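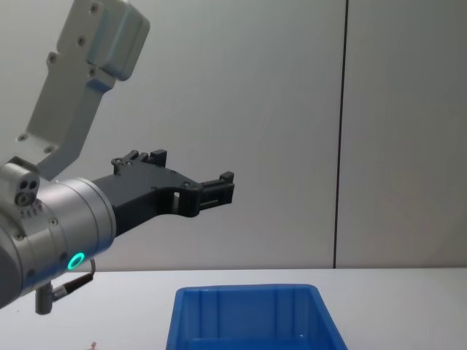 Getting marks off a pale wall behind a table

Posted by Isla MacKinnon, 12th July

Push a table against a light wall and within a month you'll have a wall with a line on it. There's the chair rub, the cable rub, the grey smudge at elbow height, and the mysterious brown dot that every household owns. I've cleaned walls in rentals, in a community hall and in my own flat, where the standards are lowest, and most of them come up fine without a tin of paint. Allow an afternoon, most of which is spent waiting for bits of wall to dry.

What you'll need

Two buckets
Dishwashing liquid, the plain sort
Soft white cloths (old T-shirts are good, old red T-shirts less so)
Bicarb soda
A white pencil eraser
A melamine sponge, to be kept in your pocket until I say so
An old towel for the floor
A lamp you can move

Before you start

Find out what paint you're dealing with. Wet a fingertip and rub a spot low down, behind where the table goes. If your finger comes away chalky, you have flat paint, possibly the cheap kind beloved of landlords, and you'll be doing all of this at half strength. If the water beads and sits there, you've got something with a sheen to it and can relax a bit.

Pull the table out. All the way, please. I know it's heavy and I know there are cords. Leaning across a table to wash a wall gives you one clean arc at the exact reach of your arm, and it will look like a rainbow for as long as you live there.

Turn off the power to any outlet you'll be washing near, and go around the plates with a cloth that's barely damp.

Step 1. Dust

Wrap a dry cloth over a broom head and go from the skirting up to the ceiling line. Skip this and you'll be making a thin mud. Do the top edge of the skirting as well, where you'll find everything that has fallen down the back of the table. I found a Veline catalogue and an earring I'd accused my sister of stealing.

Step 2. Wash, bottom to top

A small squirt of dishwashing liquid in one bucket of warm water, plain water in the other. Wring the cloth until it has nothing left to say. Start at the bottom and work up in patches no wider than your shoulders. It feels backwards, but a dirty dribble running over dry paint leaves a streak that's a pig to shift, whereas one running over a washed patch wipes straight off.

Rinse each patch with the second cloth before moving along. Change the water when you'd be embarrassed for someone to see it.

Leave the wall for 30 minutes. Marks look worse on wet paint and some of them will have gone by the time you've had a coffee.

Step 3. Deal with what's left

Set the lamp on the floor close to the wall, pointing along it. Every flaw you own will now introduce itself.

Black rubber scuffs: try the pencil eraser first, light strokes in one direction, and brush off the crumbs.

Grey smudges from hands and chair backs: a second wash, slightly more detergent. It's grease, and it responds to patience more than elbow.

Pencil: eraser again. Ballpoint: a cotton bud with a dab of rubbing alcohol, blotted and never wiped. Test it behind the table first. It can soften some paints.

Food, or things you hope are food: bicarb and water mixed to a paste, left on for a couple of minutes, wiped off with a damp cloth.

Step 4. The melamine sponge

All right, you can take it out of your pocket. It's a very fine abrasive and it will remove the mark, followed by the paint. Use it wet, with about the pressure you'd use on a sleeping cat, and stop the moment the mark fades. On flat paint it leaves a polished patch that catches the light every evening. I have one of these at eye level. Joscha Hamann, who lent me the sponge, has asked me to stop bringing it up.

Step 5. If there's a dent

Cleaning won't help. Press in a little lightweight filler with a flexible blade, let it dry, sand it flush, then touch up with the original colour if someone had the foresight to keep it. If all you have is "white", buy a sample pot and try it in the hidden zone. There are more whites in a paint shop than there are customers.

Putting the table back

Leave a gap of a couple of fingers between the table and the wall. If pencils keep rolling down it, run a strip of foam along the back edge, in a colour that won't rub off. Felt dots on the chair backs are worth doing too. Mine have lasted since April, apart from the one that's now stuck to a sock.

Wait until the next day before you judge the result, and look at it in daylight. Anything you can only find with the lamp on the floor can stay there.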